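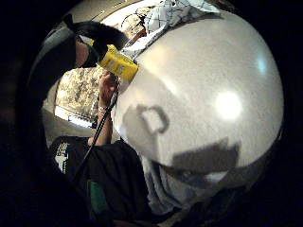
Matte white surface, close up, with the yellow tag at its rim.

Reports > Irnside > Shared Rooms > Surface Care

Mar 21, 2026
By Marjatta Hirvonen

Progress report to the Kinnunen fund: surface care in the Fava room, period 2

This report covers work done since the November report. The grant for the period was $2321. Spending to date is within it, and the remainder is committed to cloths and refill concentrate. No change to the scope is requested.

Work on hard surfaces

The routine for matte white surfaces was rewritten. The earlier version allowed spray to be applied straight to the surface. On curved pieces the liquid ran to the lower edge and dried there as a line, visible only under side light. The current version puts the spray on the cloth and limits contact time to 30 seconds before wiping. Curved pieces are wiped from the top down and then checked under a lamp from two sides. Printed tags are left in place and wiped dry only. Two tags had lost part of their lettering under the old routine and were reprinted.

The light gray round table is now cleaned on the same schedule as the white pieces. It shows streaks less than they do but holds grease near the rim, where people rest their hands. A second pass at the rim has been added to the sheet.

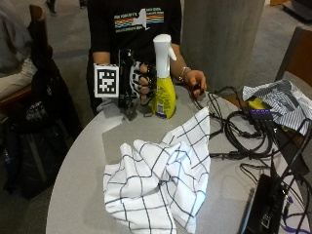
Round table with trigger spray bottle, grid-pattern cloth and striped cloth. Cables and hub at right.

Cloths and bottles

Two cloth patterns are in service. The grid pattern is issued for spray work and the striped pattern for drying. The split was introduced after lint and residue were traced to cloths being used for both. It works when the cloths are kept at opposite sides of the table. It fails when they are put down together, and the sheet now says so. Both patterns are washed without softener, as softener left a film on the white pieces.

Trigger bottles replaced the pump bottles supplied by Derico. The pump bottles delivered too much liquid per stroke, and the caps loosened in storage. The translucent body of the new bottle lets the fill level be read without opening it. Bottles are refilled at one third full – below that the tube draws air when the bottle is tilted.

Cables

Cables remain the main obstacle to cleaning the table properly. Where loops lie across the top, the surface beneath them is skipped, and spray work next to a hub is not acceptable. The interim rule is to move cables to one side, wipe the cleared part, and leave the rest for a session when everything can be unplugged. A tray fixed under the table was considered. It was rejected for this period on account of the pedestal, which leaves no flat area to fix it to. A clamp at the back edge is being priced instead.

Open items

1. Clamp or other holder for cables at the round table. Price expected before period 3.
2. Hooks for wet cloths. The location is agreed and the parts are not yet ordered.
3. Lamp check for curved pieces. The sheet needs a drawing showing the two lamp positions.

The next report will include the wash record for both cloth patterns and a corrected stock list. The list attached to the November report left out the refill concentrate.

Comments

fava_stores: Please send the clamp dimensions before you order. The last one we bought for a round top did not seat on the curve.

M. Hirvonen: Will do. The edge thickness will be measured at three points.

Irnside rooms desk: Is the dry wipe for tags also meant for the painted shelf labels? The sheet only mentions printed tags.

M. Hirvonen: Yes, the same for both. I will add a line.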